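Search this site Enter keywords Go

Drirkik Renters Told Kitchens Were "Refreshed"; Kitchens Seem Unaware

Tenants at the Mollah apartments in Drirkik opened their October statements to find a new line reading "kitchen refresh" and, beside it, a charge of $1,082. 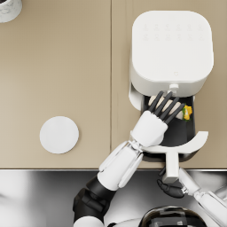
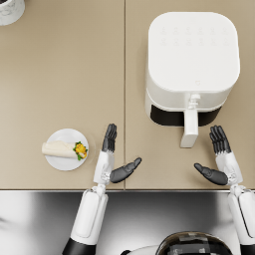 The building's manager, Skimetell, says the money covers improvements made to every unit over the summer. Tenants say they would be happy to pay for improvements if somebody would point to one. Under the town's rental code, a landlord may pass along the cost of a "material upgrade" but has to eat the cost of ordinary upkeep, and the whole quarrel comes down to which of those a bead of caulk is. Skimetell's letter mentions "renewed work surfaces," a phrase that has been read aloud in the laundry room several times, in several accents. A beige countertop made of two panels, with a thin seam where they meet, is the sort of thing the letter might mean, and it is also the sort of thing renters have been wiping crumbs out of for years without calling it renewed.

Sandamali Munshi, a tenant on the third floor, asked for the invoices. She received a brochure. She asked again and received the same brochure, this time with a cover note thanking her for her interest in the brochure.

"I read it twice to be fair to them," Munshi said. "There's a very nice paragraph about light."

The company has since supplied the town with a one-page summary listing labor, materials and something called "coordination," which costs more than the materials. Verker, the contractor named on the summary, confirmed it had worked in the building but referred all other questions to Skimetell. Skimetell referred them to Verker.

Two households have paid the charge. One of them would like it back.

The rent office will take written complaints at the town hall counter until 4:30 p.m. on weekdays. Forms must be filled out in blue or black ink and submitted with a copy of the lease, a copy of the statement and proof of the condition of the kitchen before the work, which most tenants did not think to document at the time. A hearing is expected before the end of the year. Skimetell has asked that it be held in the Mollah's community room, which was refreshed last spring.

Filed under: Local News, Housing, Rent & Renters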